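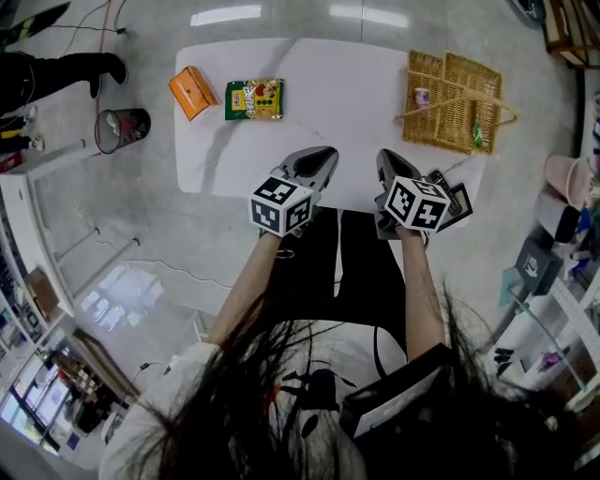

What is a dangling line in a film script?
A line or scene that promises information the movie then never hands over. Somebody starts to say something, gets interrupted, and the story moves on for good.

Film Story 2, notes for 4/12/26
Unit: Withheld information in space adventure movies

Watched before class: The Sikance Gate, first two reels. If you missed it there's a copy on reserve, desk closes early.

Three terms, keep them apart on the quiz:

Secret. A character knows, we don't. Ends when we find out.
Suspense. We know, the character doesn't. Bomb under the table etc.
Dangler. Somebody knows, we get told that they know, and then nothing. Ends when the credits roll.

The pilot in The Sikance Gate. He's on the freighter Yin, air running out, grabs the navigator by the sleeve and says "before we go down there, I have to tell you". Alarm goes off. Crash on Kakdale. From then on they share 3 more scenes, two of them quiet ones with plenty of time to talk, and it never comes up. The navigator asks once. He says "later". There is no later.

Class guesses from last time: he's in love with her, he sold the map, he has the same gift she has. All of them fit with what's on screen. Problem or strength? Split room. My own view is problem, because the movie keeps cutting to his face as if an answer is on its way. You can't lean on a question that hard and then drop it.

Compare the captive scene, middle of the movie. Big furry engineer gets marched onto a transport, transport blows up, navigator thinks she did it. Audience thinks so too for around 2 minutes. Then we cut to a cell on the enemy ship and there he is. Two transports. So that one is a secret, paid off, and paid off too fast. She goes on grieving but we can't grieve with her any more - watch how the music keeps pushing a sadness that we no longer share.

Try moving the cell scene. If it comes after she reaches the tower at Hurbridge, her anger at the tower makes sense to us and the reunion lands. If it's cut out completly, the reunion is a shock but the engineer's escape needs explaining in dialog, usually a bad trade. Sketch both versions, half a page each, bring them.

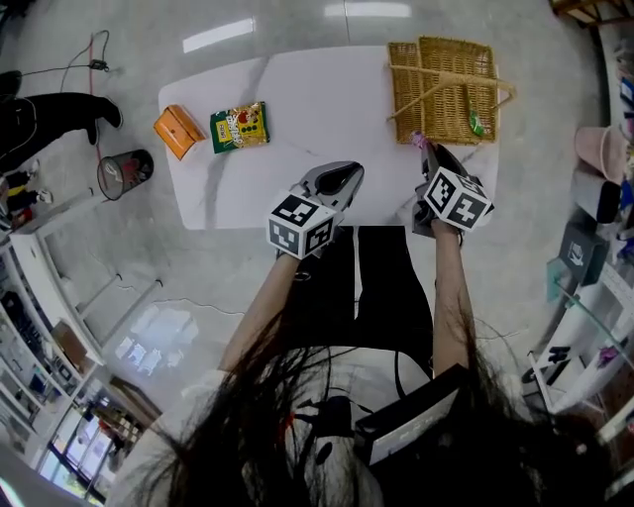 Fig. 2. Two hand-held grippers and a wicker basket.

Talking across a distance. The navigator and the masked prince can speak while they're on different planets. Script uses this 3 times. Each time one of them learns something by accident: first a sound, then a bit of scenery, then an object that passes over. Good example of information leaking through a scene that is about something else. She argues with him about her parents, meanwhile he works out where she is. Look at what's behind her in each shot.

Note the rule gets stretched by the third use. First talk, voices only. Second, they see each other. Third, things can be handed over. Nobody in the story remarks on it. Ask wether the set-up in January's film did this better, I think it did.

Reading: handout pages 89 on, the part on interrupted speech. Skip the box about serials.

For next class: 1000 words on one dangler from any movie you know well. Give the line, where it falls, and what the movie does in the very next scene. Plot summary kept to a paragraph please. Interviews or novelizations where the answer was given afterward don't count as the movie answering, put them in a footnote if you must.

Late papers go in the box by the screening room.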